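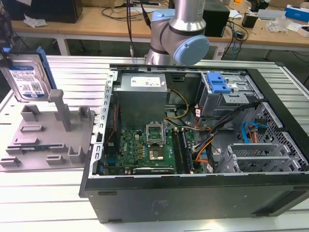 4 开放日演示台:现场布置与操作

分享 117　评论 10

本章只管演示台。机械臂的安装、通电、标定看第2章和第3章,这里不重复。写得急,有漏的直接在文末留言,Haruna Onishi 会改。

适用场合:Suvonstead 的开放日,以及外单位来参观时的临时演示。演示项目名 Lamivau,内容是台式机拆装,就是机械臂从平放的机箱里取硬盘、放进托盘,再按相反顺序装回去。Hirkent 那边的台子布局不一样,别照搬,尤其是点位文件。

下一次开放日:2025年9月27日,星期六。上午布置,下午放人进来。11月还有一场,流程到时候再改。

4.1 开始之前

要准备的东西:

- 演示用台式机一台,黑色塔式,侧板先拆掉。侧板收到柜子里,不要靠在台子腿上,上回有人踢到了。
- 灰色打印托盘一个(带立柱和插槽的那种)。
- 硬盘一块,装在蓝色塑料托架里。
- 备用托架一个,放操作员手边。
- 绿色电路板条一根,插托盘上的槽。
- 防静电手环。
- 地面胶带,黄的。没有黄的就用红的,别用透明的。
- 急停按钮延长线。
- 说明牌两块:一块写"请勿伸手",一块写流程。

注意:演示机不能接电源线。任何时候都不接。参观的人会问"为什么不开机",回答:演示的是拆装,不是运行。

注意:演示用的硬盘里不留数据。领盘的时候看一下登记本,没签"已清除"的不要拿。

4.2 摆放机箱

1. 清空导轨台面。螺丝、扎带头、纸片全部捡掉。条缝里也看一眼,螺丝爱往里掉。

2. 机箱侧放,敞开的一面朝上。机箱黑色正面朝参观者一侧。两个人抬,别拖,拖了会刮导轨条。

3. 机箱推到台面右边,左边留给托盘。机箱和托盘之间不要贴死,机械臂的夹爪张开以后要有地方下去。

4. 推一下机箱角。会晃就说明底下压到东西了,抬起来重放。不要拿纸垫。纸会慢慢压扁,演到一半位置就偏了。

5. 机箱定好以后,在台面边上贴胶带做记号。两个角各贴一小段,够了。

6. 整理机箱里的线。电源出来的黄黑线束往电源那边收,不能搭在硬盘架上面。扎带松松地扎一道,别扎死,后面讲解的时候还要拨开给人看。

7. 看CPU插座。金属压框如果是掀起来的,就让它那么立着,演示程序不碰这一块。但是手不要碰插座里面的针脚,弯一根这块主板就报废了,以前报废过。

8. 蓝色的硬盘锁扣(硬盘架上头那个)用手拨一次,确认能动。卡住就换机箱,不要喷润滑剂。

小心:机箱后板和硬盘架的边都是冲压件,割手。抬的时候戴手套。演示的时候操作员可以不戴,但手只准从正面伸进去。

4.3 托盘与硬盘

1. 托盘放机箱左侧,立柱高的那根朝上,槽口朝机箱。方向放反了机械臂照样会去,然后撞在立柱上。

2. 托盘四角卡到导轨上。听到响声再放手。没听到响的,再按一次。

3. 绿色电路板条插进托盘左下的长槽。这个只是给参观者看的,程序不会取它,不过空着槽不好看,讲解词里也提到了。

4. 硬盘连蓝色托架一起靠在托盘左上。标签朝外。起始状态以演示单为准:
　　甲单(先装后拆):硬盘在托盘这边。
　　乙单(先拆后装):硬盘在机箱里。
　　两个单子不要混。程序开头会问当前是甲还是乙,选错了它不会报错,会直接去夹空气,很难看。

5. 托架两侧的塑料片检查一遍。发白、有裂纹的丢掉,换备用。

6. 标签翘起来的拿手指抹平,或者换一块盘。夹爪吸不吸得住和标签没关系,但是标签会卷到卡槽里。

(更正:上面"吸"写错了,这台是夹的,没有吸盘。来不及改排版了,先这样。)

4.4 机械臂就位

1. 确认台边没有人。喊一声"动臂"。喊,不是点头。

2. 慢速档,把臂移到待机点。待机点再机箱后沿上方,末端关节不要压进机箱轮廓里面。

3. 看线。臂上那根黑线要往上走,不能垂到机箱里,也不能绕过关节。绕了就退回去,关掉,重新理。不要边动边理。

4. 空跑一遍甲单,不放硬盘。眼睛盯夹爪和硬盘架,手放急停上。

5. 空跑一遍乙单。同上。

6. 放硬盘,慢速跑一遍。这一遍要看三处:夹爪下去的时候碰不碰线束;托架进槽的时候歪不歪;松开以后托架有没有跟着夹爪上来一点。

7. 都没问题才能切演示速度。演示速度已经锁定,面板上调不上去,别试着调。有人会要求"快一点",不行。

8. 在演示单上签名,写时间。

注意:点位偏了先查机箱,再查托盘,最后才动标定。绝大多数情况是机箱被人碰过。对一下胶带记号就知道了。

注意:标定文件只有 Haruna Onishi 能改。她不在场就停演,改放录像,不要自己改。去年 Berrada 来参观前一天有人改过,花了一晚上找回来。

4.5 后面那张桌子

木面白腿那张,放备用机箱、音箱和杂物的,挨着演示台。老问题了,总是越堆越满。

1. 机械臂活动范围那一侧,桌沿往里一掌宽不放东西。

2. 垂在桌沿的黑线能收就收。收不了的用扎带固定在桌腿上,不许荡着。

3. 袋子、纸片、包装盒,放人进来之前拿走。参观者看得见后面。

4. 音箱只用来放讲解。音量调好以后不要再动,讲解员听不见操作员喊停就麻烦了。

5. 水杯不上桌。这条每次都有人犯。

4.6 参观者站位

1. 台子正面地上贴线,离台沿90厘米。小孩多的场次再加一道拉带。

2. 每批10个人,多的在门口等。不要放两批叠在一起,后排看不见就会往前挤。

3. 两侧不站人。左侧是托盘,右侧是操作员走路的地方。

4. 背包请他们摘下来。转身的时候包会扫到台面。

5. 可以拍照,闪光灯关掉。闪光会影响视觉定位,讲解员开场就要说,别等闪了再说。

6. 想摸机箱的,等机械臂停稳、操作员说"可以"之后,由操作员带到前面。一次一个人。手环戴上。

小心:机械臂停着不动不等于停机。程序里有等待,等完了它会自己走。急停没拍下去之前,谁都不能伸手,包括操作员自己。

4.7 演示流程(讲解员和操作员对着看)

1. 讲解员:欢迎,报项目名,讲站位和闪光灯。短一点。

2. 讲解员:指认机箱里的部件。电源、主板、CPU插座、内存插槽、硬盘架。用指示棒,不用手。线束那边一句带过,不要展开讲,上次讲线讲了半场。

3. 操作员:喊"动臂",启动。

4. 机械臂从待机点下来,张开,夹托架,抬起,平移,放下。这段讲解员不说话,让人看。

5. 讲解员:说刚才做了什么。可以提的难点:托架是滑的,线是软的,每台机箱新旧不一样。不要说成功率,数字没有对外公布过,问到就说"还在测"。

6. 操作员:反向跑一遍。

7. 操作员:拍急停,确认灯灭,说"可以"。

8. 提问时间。带人上前看。

9. 送人出去。讲解员走最后,顺手看地上有没有落东西。

两批之间:对胶带记号、捡螺丝、看线、复位急停、慢速空跑一次。空跑不能省。赶时间也不能省,宁可少放一批。

4.8 出问题的时候

夹空:
拍急停。看起始单选的是甲还是乙。选错了,退回待机点重来。没选错,看托架是不是滑下来了。讲解员这时候可以讲电源,拖一下。

托架卡在硬盘架里:
拍急停。手动松夹爪。臂退开以后,人用手拨锁扣,把托架抽出来。不要让臂去拔。拔坏过塑料扣。

碰到线束:
拍急停。退回,理线,重新扎。这一批不再跑全程,改口头讲。下一批之前慢速完整跑一遍。

机箱移位:
对着胶带推回去。推回去以后必须空跑。差得多(记号都露出来了)就按4.2重新来。

托盘从导轨上脱开:
先把硬盘拿走,再按回去。听响声。

有人伸手过线:
操作员拍急停,不用先问。讲解员请人退后。语气好一点,但是要让他退。

断电:
臂会抱闸,停在原地。谁都不要去推。等来电以后按第3章的顺序恢复,不要直接按启动。

面板提示"位置超限":
不要点"忽略"。记下提示旁边的编号,退出,叫人。1,404 这个编号是例外,它是门没关的意思,去看一下围栏门。

4.9 收尾

1. 臂回停放位,断电,挂牌。

2. 硬盘取下,连托架一起放回盒子,登记本签还。

3. 电路板条从托盘槽里拔出来,放防静电袋。

4. 托盘可以留在台面上。机箱也可以,第二天还有场次的话别动它。没有场次就盖回侧板,搬下来,立着放。

5. 胶带撕掉。地面的留着,台面的撕掉,时间久了有胶。

6. 扫台面,扫地。螺丝捡起来放小盒,不要分类,周一统一分。

7. 演示单交给 Haruna Onishi,异常写背面。没有异常也要写"无",空着会被退回来。

补充:布置全套将近一个上午,不要想着午饭后再开始。第一次做的人先跟一场,不要单独上台。

补充二:钥匙在前台,围栏门和柜子是同一把。用完还回去,别揣兜里带走。

下一节:4.10 讲解词(中文版,尚未校对)

评论 10　分享 117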